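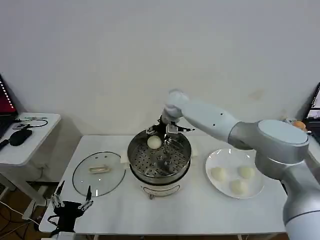

Steamed Buns Without the Guesswork

The woman who runs the bun counter at Kover has been making steamed buns for most of her working life. She learned from an aunt, then from a bakery in Ivberg that closed, and for the past several years she has taught an evening class in the back of the shop. I met her in June, at half past two, after the lunch line had gone.

I had come with a complaint. My own buns come out wrinkled, with wet patches on top. She asked how many I put in the pot, and when I told her, she shook her head.

"People fill the tray because they paid for the whole tray," she said. "A bun gets bigger. If it touches the next one, you tear the skin when you pull them apart. Start with one or two. See what your pot does."

She likes a round stainless-steel steamer over an electric base for beginners. The metal tray with small round holes does the job, she said, and it washes in a minute. Bamboo is nicer in some ways because it soaks up steam, but it also holds smells and goes moldy in a closed cabinet.

"I have bamboo at home. I use the metal one more. It's on the counter already, so I use it."

Her dough is plain. For a home batch she weighs 600 grams of flour and 327 grams of water, with yeast, a little sugar and a spoonful of oil. I asked about the odd number for the water. She said it came from trying 320 and then 330 and not being pleased with either one.

"It's my flour, though. I buy it from Plakitz. If yours is different, go by feel. It should be firmer than bread dough. If it sticks to the table, you've gone too far."

The kneading is longer than most people expect. She wants the surface smooth before the dough rests, and smooth again after shaping. Small air bubbles left under the skin turn into dents. For a medium bun she cuts pieces of 65 grams and rolls each one under a cupped hand until the seam closes at the bottom.

We talked about color for a while. Customers ask her why homemade buns look cream or pale yellow when the ones in the freezer case are bright white. She said it depends mostly on the flour.

"Pale yellow is fine. I'd be more worried if there were brown spots. Then your yeast or your baking powder wasn't mixed in. But somebody sees a white one in a package and thinks theirs is wrong."

On the lid she has firm opinions. She prefers glass, so that she can look in without lifting it. The drawback is the water that collects on the inside and drops onto the buns. At home she ties a thin dish towel over the inside of the lid with the corners knotted on top, well away from the heat. In class she skips the towel, and when the lid comes off she tips it away from the pot and lays it flat on the table beside the cooker.

"Don't hold it over the buns while you think about where to put it. That's when it drips. Know where it's going before you pick it up."

The wrinkling, she told me, was probably my timing. I had been taking the lid off the second the timer rang. She turns the heat off and leaves the pot alone for five minutes, with the lid open just a crack for the last two. The sudden cold air is what makes a bun shrink. She was careful to add that overproofed dough will do the same thing, and waiting won't fix that.

I asked how she gets the buns out. She uses tongs, the narrow kind, and goes in low beside the bun so that she isn't squeezing it across the top. Each bun sits on a square of paper, but she has seen students manage with a tray rubbed with oil.

"Cooked dough is soft for the first minute or two. You pinch it, the pinch stays. Pick it up from down near the bottom and put it straight on the plate."

The plate matters to her as well. She sets it right next to the steamer, so the bun doesn't have to travel across the kitchen. An oval one fits three with space between them, and she doesn't stack them until they have cooled. Stacked warm, they sweat and stick.

Her class has now run 46 times. The room isn't large, and she has kept it simple: a white table, a cooker, a plate, a bowl of dough under a towel. She used to bring out fillings on the first evening, a pork one and a sweet bean one made from the Farah paste, but she stopped. Students were so busy with the filling that they forgot the dough.

"Plain ones first. You can put anything in later. If the plain one is good, you can have it with butter, with soup, with an egg in it."

Leftovers go into the freezer on the day they are made, and back into the steamer straight from frozen, for eight minutes. She doesn't care for the microwave, although she admitted her son uses it and puts a damp paper towel over the bun.

Before I left she gave me two buns in a paper bag and told me to eat them the same day. I ate the first one at the bus stop.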